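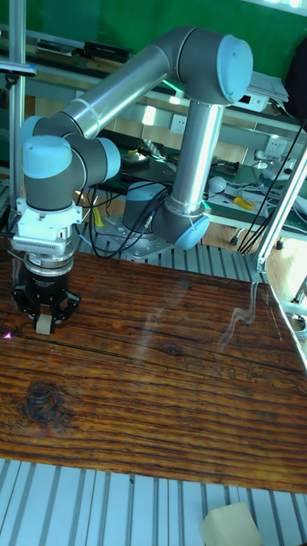

*Dullivbridge cell, beige block in the gripper just over the wooden board.*

**Ticket 2667: place height error on the varnished board**
Opened by Maribeth Magbanua, assigned to Alfredo Lumanlan

Hi Alfredo, and thank you again for staying so patient with me on this one! The height estimator still reads 3 mm low on the glossy board, and the policy then opens the gripper late (the matte board gives us no trouble at all, bless it). I reran the comparison from February with the same weights, and the offset came back just the same.

**Alfredo:** Lovely write-up, Maribeth. My hunch is the shine, as you can see a faint reflection of the arm's links on the varnish. Could you mask that patch and rerun checkpoint 3731, five trials per board?

**Maribeth:** Done, and I'm so pleased! With the mask on, the error fell below 1 mm in all five glossy trials. Logs are in the Grallano folder. Leaving this open until you've had a look.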